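Clock Repair > Tools and Workspace > Are "pro" bench mats a racket?

kelechi_o
Monday, 7:12 pm
I got a flyer from the Fujimoto people with their new bench mat on the front page. It's supposed to stop small parts from bouncing, cut eye strain and "repel the dust of the workshop." They want $63 for it. Is this anything other than a piece of cloth with a hem? I do mostly mantel clocks at a kitchen-sized table and I've been using an old bath towel for years. Before someone says it, yes, I know towels snag.

wyssuhren
Monday, 7:40 pm
Towels snag.
The bounce part is true of any soft mat. The eye strain part, I would want to see who they tested and how. I looked on their site and found one sentence and a picture of a lady smiling.

Parisa A.
Monday, 8:03 pm
I have the older Fujimoto mat and I like it. Brass stands out well on the dark gray and I lose fewer taper pins than I did on bare wood. I don't get why people have to be so sour about a thing that costs less than a decent set of screwdrivers.

kelechi_o
Monday, 8:15 pm
Fewer than bare wood, sure. Fewer than a towel? Fewer than the $9 felt from the craft store in Sudellow? That's what I'm being asked to pay the difference for.

mkubo
Monday, 9:26 pm
Color matters more than brand. I went from green to white to dark gray over 25 years. White is the worst, the glare off the lamp had me squinting by lunch. Dark is good for brass and bright steel and no good at all for blued screws, which vanish. I keep a sheet of plain printer paper beside me for those.

wyssuhren
Monday, 9:41 pm
Disagree on white. Put the lamp to the side and the glare is gone. I did the whole going train of a Clemitz on a white cafeteria tray last August and never lost a thing. A tray also has a rim, and I have yet to see a $63 mat with a rim.

Parisa A.
Monday, 9:58 pm
A tray is hard, so everything you drop on it jumps. You can't have it both ways.

wyssuhren
Monday, 10:04 pm
It jumps into the rim.

amerley
Tuesday morning, can't sleep
What bugs me is the dust line. I bought the Porska one on the same kind of promise and after a month it looked like I'd been cooking on it. Oil fingerprints, lint, pale patches wherever I lean. I wrote to them and they told me to use their cleaner - sold separately, naturally. Dark cloth shows everything. It would be fine if they just said so.

mkubo
6:50 am
Dish soap, cold water, dry it flat. Don't iron it. I ironed one.

kelechi_o
7:31 am
amerley, that's pretty much what I expected. Has anybody seen a dark mat that stayed clean in use? In a normal room, I mean, under normal light, without the catalog people wiping it down first.

amerley
7:55 am
Not me. Dark gray again in these:

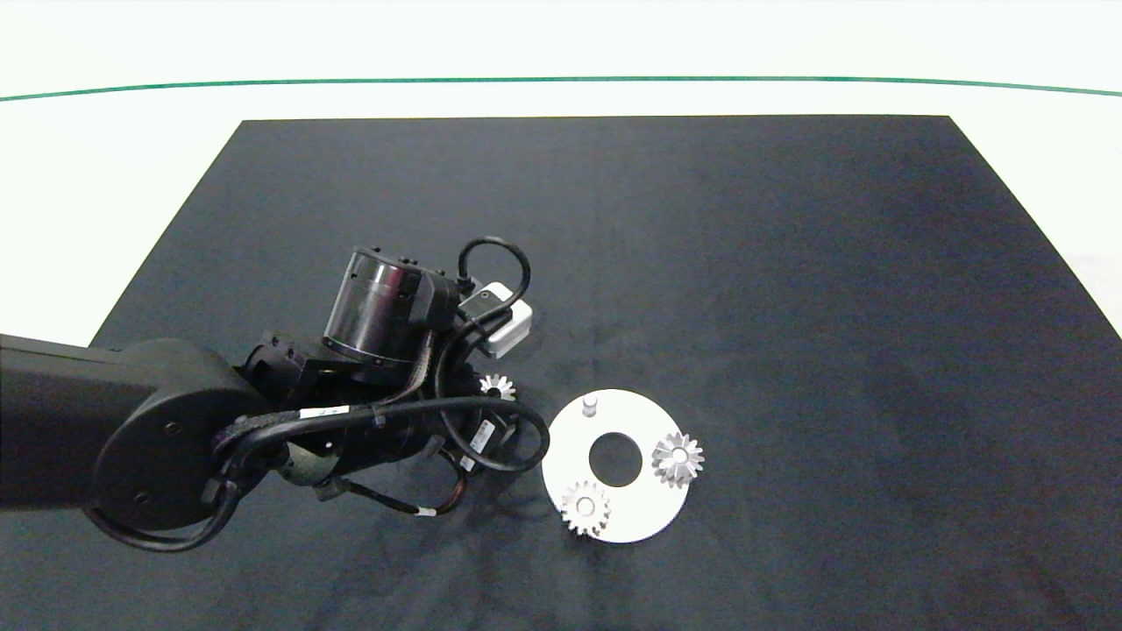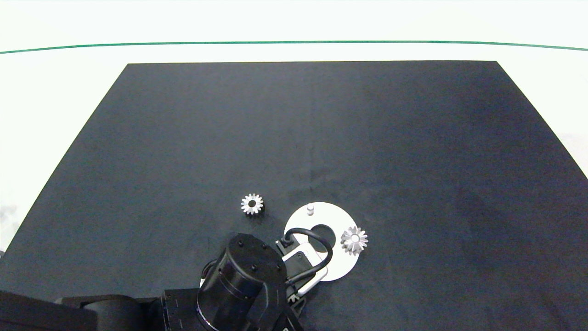
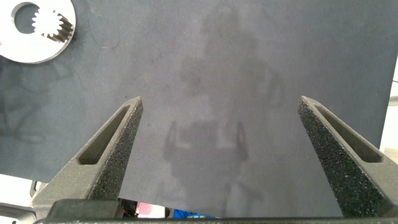 Smudges in the first two. Second one has a couple of small gears on it.

Parisa A.
8:20 am
Okay, smudges. But I spotted those gears right away, and finding parts is what I want a mat for.

kelechi_o
8:34 am
Fair enough on the gears. I'm still not paying $63. Going to try the craft store felt in gray and will report back if I lose anything.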